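Trondbridge Staff Pride Network: your questions answered

Welcome! If you've just started at one of the four Trondbridge sites, or you've been here years and only now spotted the poster by the lifts, this page is for you. We get asked the same things a lot, so Ngozi Bassey and Folasade Danladi (your co-chairs) have written the answers down. We've had great fun doing it and we'd love more of you to join in.

What is the network?

It's a group for lesbian, gay, bi, trans, queer, intersex and asexual staff, and for colleagues who want to support them. We meet, we eat cake, we read policies very closely, and we tell the company when something could be better. We have 139 members at the moment, spread across Darkton, the Ogundipe Building, the Sutero depot and the home-working teams.

Do I have to be LGBT+ to join?

No! Allies are very welcome at most of what we do. A few sessions are kept for LGBT+ staff only, and these are always marked clearly in the calendar so you won't turn up to one by mistake.

Will joining out me to my manager?

No. The membership list is held by the two co-chairs and isn't shared with HR, with payroll or with line managers. You can join under your work email or a personal one. If you'd like calendar invitations sent with a plain title, tick the box on the form and yours will say "Staff network" and nothing else. Plenty of members do this and nobody will ask you why.

If you use a shared computer at the depot, a personal email is probably the better choice.

Can I go to meetings in work time?

Yes. Everyone can take up to six hours a quarter for network activity, on full pay. You need to agree the time with your manager in the usual way, and you can put it down as "staff network" without saying which one. Shift workers get the same hours as office staff. If you're having trouble getting released, tell us and we'll take it up without naming you, if that's what you'd prefer.

When do you meet?

Once a month at 12.30, in the large meeting room at Darkton and by video for everyone else. We also run an evening call at 7.30pm for people on earlies, or anyone who finds it easier to talk from home. The evening one is smaller and very friendly - dogs, dinners and dressing gowns are all fine.

What have you got done so far?

Quite a bit, and we're proud of it! The parental leave policy used to talk about "mother" and "father" all the way through. It now covers birth parents, partners, adopters and parents through surrogacy, with the same pay for each. The health plan wording was tidied up so that a same-sex partner is listed in just the same way as any other. We got the old title field on the staff record changed so you can pick Mx, or leave it blank.

Last year 494 of our colleagues filled in the inclusion survey, the best response it has ever had. The full results are on the intranet under People, then Surveys. The comments make good reading, including the grumpy ones.

I want to change my name or pronouns at work. Where do I start?

Start wherever feels easiest. You can go straight to the People team, or to your manager, or to one of us first for a chat. There's a short form that updates your email address, badge, rota name and phone listing together. You don't need a legal document for any of those. Payroll and pension records do work differently, and the People team will talk you through what they need.

You choose the date it all changes over, and who gets told beforehand. Some people want a team announcement, some want a quiet word passed round, and some want nothing said at all. One tip from members who've been through it: ask for the badge early, because the badge printer at Sutero has its moods.

Do I have to put pronouns in my email signature?

No, it's up to you. The signature template has a line for them, and you can delete it.

Somebody made a joke I wasn't happy with. Is that something I can report?

Yes, you can. You can speak to your manager, to the People team, or to any of our 16 trained listeners, whose names are on the network page. A listener won't do anything without your say-so. They can help you work out whether you'd like a quiet conversation, a formal complaint or just somebody to hear about it. You don't have to have been the person the joke was aimed at, either.

If you're in a union, your rep can help too, and they can come with you to any meeting.

What about customers and suppliers?

The same standards apply. If a customer is abusive to you, you can end the call or walk away from the counter, and you'll be backed up. Folasade ran a session on this for the front desk teams in February and the slides are on our page.

I travel for work. What if I'm asked to go somewhere I don't feel safe?

You can say no, and you don't have to give your reasons to your manager. Ring the travel desk and tell them you'd like a confidential review. They'll look at the trip with you, and somebody else can go or the meeting can be held by video. Turning down a trip won't count against you at appraisal. This took us a long while to get in writing, so please do use it!

Does the network speak up in public?

Now and then. The company decides what it puts its name to, and we advise. When there's an open letter or a public consultation on equality law, we send the directors a one-page note saying what it asks for, what members think and what we'd suggest. Sometimes they sign and sometimes they don't. Members are free to sign things as private citizens, of course. Please just leave the company name off unless you've cleared it with the press team.

Do you go to Pride?

We do, and it's the best day of the year! We walk with the other local employers behind a shared banner. Family and friends can come along. T-shirts are free but you need to give us your size by the end of May. If crowds aren't your thing, there's a picnic afterwards in a much calmer spot, and you're welcome to come to that and skip the march.

Is there anything for people who don't like big events?

Yes, loads. There's the evening call, a walking group at Darkton that goes out at lunch, a film list, and a swap shelf in the Ogundipe Building kitchen. Take what you fancy from the shelf and bring something back when you can. It doesn't have to be LGBT+ themed. Novels, plays, cookery, poetry, all of it gets borrowed.
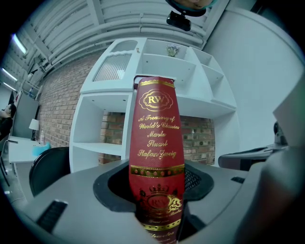
A Treasury of World's Classics, in red and gold.

Do I have to pay anything?

No, it's free. The company gives us a yearly budget for speakers, travel between sites and the Pride T-shirts. The cake is home-made by members, and Ngozi's ginger one goes fast, so get there early.

I'm an agency worker or a contractor. Can I still come?

Yes, please do. You can join the list, come to meetings and use the listeners. The paid hours are a bit more complicated because your agency sets your time, but we've had good luck asking them, so send us a message and we'll write to yours.

I'm a manager. How can I help?

Let people go to meetings, and say out loud to your team that it's fine to go. Read the parental leave policy before somebody asks you about it. If a member of your team tells you something personal, ask them who else knows and keep to that. There's a one-hour course for managers on the learning site, and we'll happily come and speak at a team meeting - any site, any shift.

How do I join?

Fill in the form on the network page, or stop either of us in the corridor. Ngozi is on the second floor at Darkton and Folasade is at the Ogundipe Building most mornings. You'll get one welcome email, then the monthly newsletter. You can leave the list whenever you like using the link at the bottom.

My question isn't here

Send it in! There's a box on the network page where you can ask without giving your name, and we post the answers on this page once a month.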